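Bromham Kitchen Reset – progress report, 11/17/19
Prepared for Osaze Adeyemi by Kelechi Oyelaran

The second payment of $900 went to the Bromham kitchen, as agreed in September. I said then that I doubted a storage plan would change how people use a shared kitchen, and I still have my doubts.

The plan from Hivby puts cups, plastic containers and chopsticks together in the mint-green lower cabinets, with the flatware in the three drawers at the end of the run. Pots stay on the counter under the range hood. That part costs nothing and I have no quarrel with it. The small jars and bottles are another matter. Hivby wants them behind a door, the cooks want them by the stove, and so far the cooks are winning.

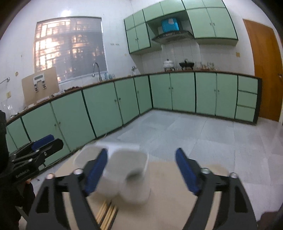
Chopsticks are still a nuisance. They get laid on the wooden board during clearing up and tend to stay there until the next meal. Hivby's answer is a drawer insert. I would like to see one tried at Gudow before we buy any for Bromham.

Moreira has quoted $2,000 for pull-out shelves in the lower cabinets. I can't recommend it. The quote doesn't say which doors would have to come off, or whether the old round knobs go back on, and their claim that clearing up will go faster rests on one visit.

Still open: labels for the cabinet doors, a revised quote from Moreira, and a decision on the jars – yours, please, as mine would be ignored.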